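搜索 请输入关键词 搜本版 搜全站

台面上的零碎东西,到底是按颜色归堆,还是靠后排成一排?

1楼 豆腐渣渣(楼主)
各位好,潜水很久了,第一次在收纳版开帖,话可能有点多,先给大家倒杯茶。事情是这样的,七月我从 Flollthorpe 那边搬过来,新地方台面倒是比以前宽敞,可台面一宽,东西就像自己长了脚一样往上爬。笔、杯子、小桶、碗、垫子、切菜板,每样都不大,每样我都觉得顺手要用,结果就是真正要干活的时候得先推开一片地方,推着推着又推到边上去了,前天晚上还碰掉一只碗(没碎,塑料的,谢天谢地)。

我自己想了两种摆法。一种是按颜色归堆,红的跟红的放在一起,看着热闹,找起来也快,眼睛一扫就知道在哪儿。另一种是所有东西往台面后沿靠,排成一排,前面全空出来。两种我都试了一阵子,各有各的舒服,也各有各的别扭,想听听大家平时是怎么弄的,越啰嗦越好,我爱看。

2楼 灶台边的猫
欢迎楼主!我投后排一票。我妈那一辈就是这么摆的,酱油醋盐一字排开贴着墙,前面永远是空的,擀面条的时候面板往上一放就开工。不过有一点要提醒,后排最怕高低乱来,高的在前矮的在后,那矮的等于没有。我以前有个小碟子在一只大罐子后头躲了整整一个冬天,我还以为搬家丢了,又去买了一个,现在两个。

3楼 慢半拍
我跟楼上意见不太一样。后排好看是好看,可是手要伸过整个台面去拿,台子要是深一点,袖子就拖在菜板上了。我个子不高,家里台面又深,后排的东西基本上属于展览品。我是按用途分的,写字的归写字的,洗的归洗的,吃的归吃的。颜色归堆我不太理解,红碗和红笔除了都是红的,还有什么关系呢?

4楼 豆腐渣渣(楼主)
慢半拍你说得对,红碗和红笔确实没什么交情,哈哈。不过我这个人找东西是靠颜色的,脑子里记的从来不是“杯子在左边第二格”,而是“红的那一堆”。所以我的红木盒、红杯子、那个圆圆的红垫子,还有提手是红色的小铁桶,平时就凑在一块儿,杯子里插一支蓝色的记号笔。深色台面那边走的就是靠后的路子,那只半透明的塑料椭圆碗挪到后沿去,白切菜板也摆着。 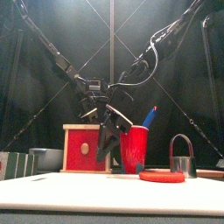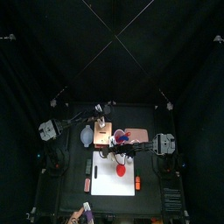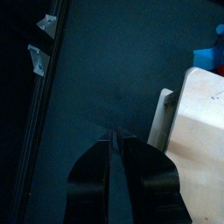
说回我自己的纠结。红木盒我是真喜欢,正面中间有个小圆木钮,像抽屉拉手似的,浅色木头的边,摸着很踏实,所以它一直占着台面上的好位置。可是好位置就那么几个,它占了,别的就得让。我也想过把它收进柜子里,收了两天又拿出来了,看不见它心里空落落的。你们会不会也有这么一件东西,明明不是天天用,就是舍不得让它离开台面?

还有一个,浅台面和深台面摆起来完全是两种脾气。浅的那张,什么颜色放上去都跳,三样东西就显得满;深的那张,白的东西特别抢眼,黑的灰的就往里沉,晚上灯一暗,我得摸着找。所以我现在觉得一家人里头不同的台面未必要用同一套规矩,就是不知道这么想是不是在给自己偷懒找借口。

5楼 灶台边的猫
舍不得收的东西谁家没有呀!我家是一把茶壶,壶嘴都缺了个小口,泡茶漏水,早就不用了,可它就是得站在窗台底下那个角上,换了别的东西我反而不习惯。楼主你就让盒子待着吧,让别的东西绕着它走。盒子既然占了好位置,就让它多干点活,把最零碎的那些(皮筋、夹子、封口条)都装进去,这样它就不是白占地方了。

6楼 木头桌子协会
来给颜色归堆说句公道话。我家两个孩子,一个六岁一个四岁,你跟他们讲“用途”他们听不懂,你说“红的放回红的那边”,一次就会。我们用这个办法差不多没再吵过架。坏处也有,就是老人来了不适应,我婆婆每次都把东西按她的办法重新摆一遍,走了以后我再摆回来,算是一种运动吧。

另外记号笔别插杯子里,头朝上放久了不出水,我更喜欢平着放。还有就是家里有客人的话,总有人顺手拿那个杯子去接水。别问我怎么知道的。

7楼 慢半拍
记号笔这个我不同意,我的插了好几年,盖子盖紧了就没事。接水那个倒是真的会发生,建议笔筒就买个带洞的,谁也没法拿去喝。

再补充一下我家的尺寸,给楼主参考。我给自己划了条线,台面前沿往里16厘米,这一条什么都不许放,刚好够胳膊肘搁着。菜板用完立起来,不许躺着过夜。坚持了8个月,中间破过戒,但总能回来。后排我只放带盖的,不带盖的碗放后面会落灰,要用的时候还得洗一遍,等于白干净了。

8楼 豆腐渣渣(楼主)
留一条边这个主意真好!我刚才拿尺子去比划了一下,16厘米对我来说有点奢侈,我打算先从10厘米开始,慢慢往里赶。胶带我都找出来了,准备贴一条细的在台面上,贴歪了再说。落灰的事情我以前也没细想,碗我一直口朝上放的,回头试试倒扣,底下垫块布,应该也不难看。

木头桌子协会,你说孩子那段我笑了半天,我家没孩子,但有一位找东西水平相当于四岁的先生,我觉得这套可以直接拿来用。

9楼 纸箱爱好者
路过插一句。有没有人用过 Trulon 那种可以拼的浅托盘?我在 Wanigasekara 的店里看见过,一格一格扣在一起的,想着把后排那些小东西先放进托盘,擦台子的时候整盘端走,不用一样一样挪。我自己最烦的从来都不是摆,是擦。摆得再好看,一擦全乱,擦完又懒得摆回去,第二天就回到原样了。

10楼 灶台边的猫
用过,扣的地方时间长了会松,端起来要两只手托着底。我后来换成一个旧烤盘,就家里烤箱淘汰下来的那种,重是重一点,但是稳,边又矮,拿东西不碍手。花钱之前先翻翻自己家柜子底下,多半有能用的。

11楼 慢半拍
托盘我反对到底,哈哈。有了托盘就等于给零碎东西发了户口本,它们就理直气壮地住下了。我家以前有一个,半年以后里面有过期的优惠券、一颗纽扣、钥匙(不知道开哪里的),还有一截蜡烛。现在没托盘了,东西反而少了。擦台子麻烦就麻烦一点,麻烦了你才会想“这个我到底要不要”。

12楼 纸箱爱好者
慢半拍你这也太严格了,生活总得留一点余地嘛。我那颗纽扣还真有一天用上了呢,大衣上的,找了好久。

13楼 木头桌子协会
同意留余地。我折中了一下,托盘可以有,但是规定一个月倒一次,倒出来没人认领的就送走。我们那边 Moltcombe 旧物集市每个月都摆摊,孩子们自己去卖,上回卖了几个杯子和一只小桶,回来高兴得不得了,钱全买了冰棍。

14楼 豆腐渣渣(楼主)
大家真好,我一边看一边往本子上抄,本子又多占了台面一块地方……总之这几天我先这样弄:浅台面继续按颜色来,红木盒不动,装皮筋夹子;深台面靠后,矮的在前高的在后,碗倒扣;前面留10厘米的边。托盘先不买,柜子底下我去翻翻有没有旧烤盘。记号笔暂时还插着,慢半拍和木头桌子协会你们俩先商量,商量出结果了我再挪。

过些日子再来汇报,要是那条胶带还在的话。先去做饭了,锅里炖着豆角。

15楼 慢半拍
豆角记得多炖一会儿,要炖透!记号笔我不会让步的。

相关主题
切菜板立着放还是平着放,大家投个票
碗倒扣会不会有味道
深色台面擦完有水印怎么办
小铁桶除了装筷子还能装什么
晒晒你家最舍不得收起来的一件东西
搬家后的第一个周末先收拾哪里

联系我们 | 版规 | 版权所有 收纳与台面版 | 返回顶部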